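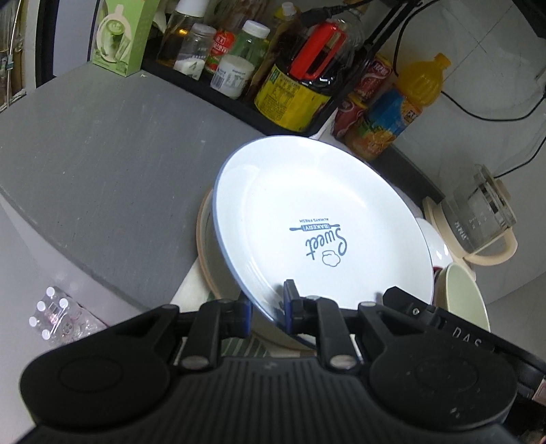 Stoketby tableware rule sets limits for printed plates

11 February 2023

Sellers of decorated plates in Stoketby will have to supply a test report for each printed design starting in May, under a rule adopted by the town's trading standards office. The rule covers ceramic and glass tableware with lettering or artwork on the surface that touches food. Plain white ware and pieces decorated only on the underside are exempt.

Printed plates with bakery and kitchen slogans have become a regular line for gift shops and home goods stores in the area. The office said most of the designs it reviewed were applied as transfers and fired onto the glaze. Transfers fired at too low a temperature can wear under cutlery and release small amounts of metal from the pigment into acidic food.

The office bought 476 pieces from shops and market stalls last year and sent them to Bumutard, a materials laboratory. Each piece was filled or covered with a dilute acetic acid solution and left for 24 hours at room temperature, after which the liquid was analyzed for lead and cadmium. Two pieces exceeded the limit for lead. Both were withdrawn from sale by the importer.

A second test looked at wear. Samples were put through 1,000 cycles in a commercial dishwasher and then checked for loss of color and gloss. Teresa Bednarek, who ran the tests at Bumutard, said designs sealed under the glaze showed no measurable change. Results for designs on top of the glaze varied by color, with reds and yellows fading first.

Under the new rule, one report will cover every size of plate that carries the same design, pigments and firing schedule. A change of pigment supplier requires a new report. Reports must be kept for five years and shown on request.

Two local distributors, Sani and Ukov, have asked for more time to sell existing stock. Kayode Onuoha, purchasing manager at Sani, said the company holds roughly 1,000 printed plates ordered before the rule was drafted. The office said it would answer the request in writing before the rule takes effect.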